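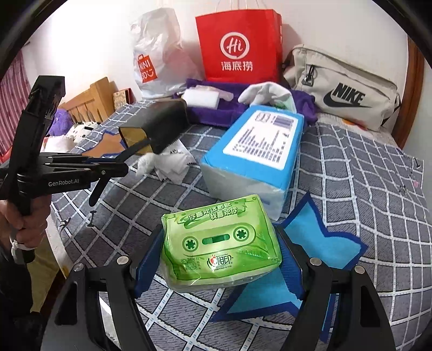
关于我们

Clerusico是一家做日用纸品和客房小件用品的公司，办公室和仓库都在Fukville。我们的客户主要是民宿、短租公寓和小型旅馆，也有一部分是自己家里用、按箱买的老顾客。

公司最早只卖一样东西：手帕纸。当时给附近几家民宿送货，房东常常顺口问有没有抽纸、垃圾袋、收纳盘，我们就一样一样加了进来。现在目录上有600种商品，纸品仍然占大头，其余是毛巾、收纳用品和清洁用品。

我们怎么选货

新品到了以后，先拿到样板间里用。样板间按普通住家布置，有床，有桌子，东西放在手边，用完随手收。纸巾要看抽出来会不会连带、包装封口反复开合后还粘不粘，毛巾要洗过再看掉不掉毛。试用期一般是2周，不合适的就不上架。

同一类商品我们不会放太多牌子。手帕纸分小包和大包两种规格，小包适合放在床头和随身带，大包放客厅或餐桌。包装花样由厂家定，换版时不另行通知，介意图案的客户请在下单时备注。

收纳与整理

除了供货，我们也帮客户整理房间。很多短租房的问题出在台面上：住客带来的购物袋、背包、零食和小包纸巾没有固定位置，几天下来桌子就满了。我们的做法比较简单，袋子靠墙立着排一排，零碎东西集中放在一块毛巾或一个浅盘里，铁盒放在前面，打扫时整块端走，擦完再放回去。
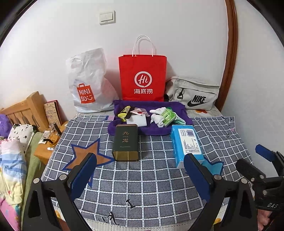 桌面整理：袋子靠墙，小件放在卷边的紫色毛巾里

毛巾卷边是同事在整理Holroyd公寓时想到的办法，把四边向内卷起，中间就成了一个浅槽，放小件不容易滚出去，脏了直接洗。后来我们向Plistik订了一款尺寸相近的塑料浅盘，两种都在目录里，客户可以自己选。

整理服务按房间收费，一间房大约半天。不代扔任何物品，住客留下的东西一律装袋，交给房东处理。

团队与配送

公司现有23名员工，分采购、仓库、配送和上门整理四组。Fukville市区满12箱免运费，中午前下单的当天出库。星期日仓库休息，订单顺延到下一个工作日。

样板间平时开放，来之前请先打电话约时间。需要纸品样品的客户，可以在联系页面留下地址和想要的规格。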